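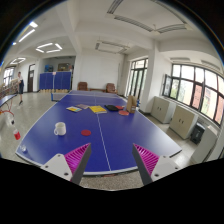
A buyer who had owned the Kimia net set for one season wrote in to say the tension cord went slack by spring and the clamps left marks, so was the Drelero any different or just the same thing in a new box? Fair question. We had the same doubt when the supplier's leaflet arrived with the word "professional" on it four times.

Drelero Clamp-On Table Tennis Net and Post Set
Item 1132

The short answer is that it's a better net than the Kimia and a worse one than the price suggests. The clamps are steel with a rubber face glued on. The glue is fine. The rubber is thin, and if you crank the screw like you're changing a tire you will mark your table, whatever the leaflet says about "zero-trace grip." Finger tight plus a quarter turn is enough.

Tension is set by a cord with a plastic lock – the same idea as on the Kimia, with deeper teeth. Ours held through 11 weeks of evening play in the shop's back room before we had to pull it in again. The maker claims it never needs adjusting. We don't believe that of any cord.

Net height adjusts with a small knob under each post. The range is generous, but there are no markings on it, so you'll need a gauge. One is not included. The Mocanu gauge fits and costs less than lunch.

Fits tabletops up to 24 mm thick, by our own measurement. The box says more. On anything thicker the screw barely catches, and we've had two sets back for that reason.

Not suitable for outdoor tables left out over winter. The box has a sun and a snowflake printed on it and we can't find out what either of them means.

In the box: two posts, net, cord, carry bag. The bag's zipper is poor.

Spare cords are stocked. Spare rubber faces are not, although Drelero has been promising them for a while. Unused sets can come back within 20 days, and we'll want the bag too.

Last updated: July

Kikus Table Sports | Contact us | Copyright Kikus, all rights reserved | Back to top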